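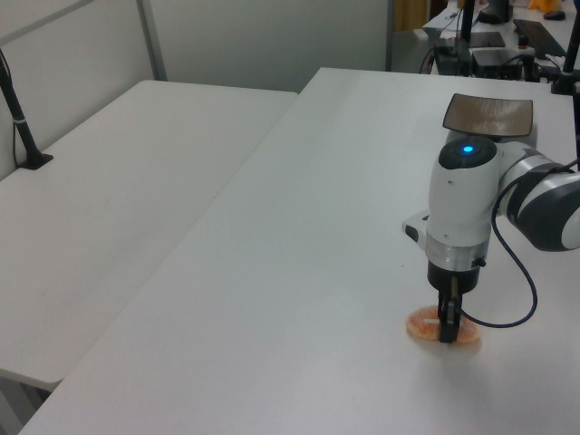
The arm over the orange ring, fingers down on either side.

March
By the Plimine software desk

So, the planner rewrite! I promised an update last month and then went very quiet, mostly because I was up to my ears in collision checks. The short version is that Kondance, our motion planner, now runs in the same process as the perception code, and I'm a lot happier for it (so is my laptop fan).

The old setup passed grasp poses between two programs, and every so often one would show up stale. The arm would head for where the ring used to be, very confidently. With the new one, each pose carries its own timestamp and the planner throws out anything older than 120 milliseconds. I tried 68 first and it rejected nearly everything, so I may creep back down once the detector gets faster.

Rings are still my favorite test object, by the way. The detector loves to put the grasp point right in the hole, and you have to talk it into thinking about the rim instead. We've got 118 logged tries on the new code so far, and I'm still sorting through them, so no success rates yet, sorry!

Next up is the config format. If you're on the Flovudby branch, please don't merge before I've renamed the gripper settings – there are 2 files that will clash, and they're both mine.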